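How to Read a Celebrity Breakup Interview Without Getting Played

Every few weeks a TV star sits down on a couch, cries a little, and "finally tells all" about an ex. I read these for a living and believe maybe half. If you want to do the same at home, start with these steps.

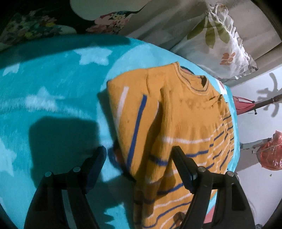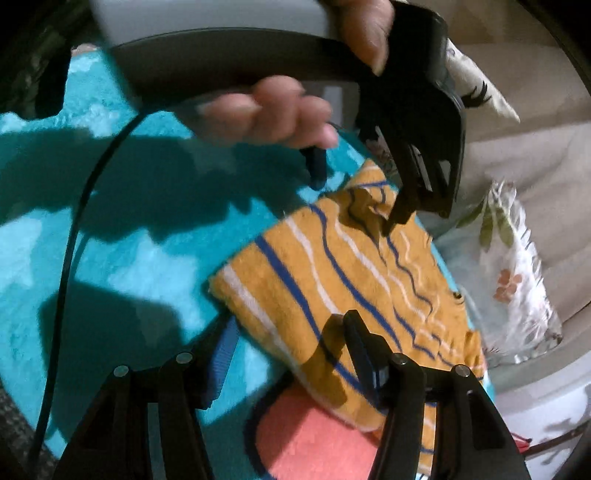 Step 1. Find the full clip. When Elvira Marulanda talked about her split on the morning show Skallidley, the headline said she had been "destroyed." I sat through the whole segment. She used that word about a kitchen remodel.

Step 2. Check what's for sale. Is there a book, a tour, a perfume? Marulanda's new series, Kirkberg, started four days after the interview. Maybe that's chance. I doubt it.

Step 3. Count the named sources. The gossip site Wundden ran 2,412 words on the breakup and quoted "a close friend" throughout. One friend or five? No name, no job, no way to tell. Treat it as one person with a grudge until you learn otherwise.

Step 4. Look for the older version. Search the star's name with the ex's name and sort by oldest first. You'll often find the same "first time ever" confession from a few years back, told with a different ending. Save both and put them side by side.

Step 5. Ignore the comments. The Wundden piece had 222 when I looked, and I read 107 of them before quitting. Plenty of people said they knew it all along. None said how.

Step 6. Wait a week. If the ex answers, repeat steps 1 through 4 on the ex. He'll have something to sell too. Marulanda's went on the Mamani podcast the next Wednesday to say he wanted privacy, and stayed for two episodes.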